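Learning the Way by Hand

Friday, November 22, 2024

The path at Hilness is straight, and it still takes a lot of driving. Operators from Dreneck steer the robot along it by remote control, holding a walking pace and keeping clear of the grass. The robot stores what its camera sees together with every movement of the stick. 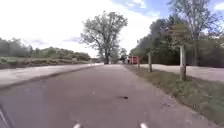
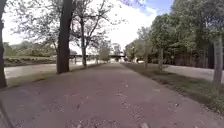
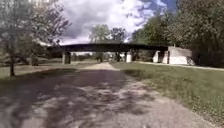
The path at Hilness: asphalt in the first picture, gravel in the second and third, with the bridge ahead.

A run lasts 45 minutes. The team began in September and has 106 runs on file, 40 of them on gravel. The steering software, called Dai, is trained on those recordings and then tried on a stretch it has not been shown.

Small corrections matter most. An operator who drifts toward the verge and steers back gives Dai something to copy — a perfect run does not. Shade is the other concern, and the team wants more runs under trees before moving on to Cleltby next year.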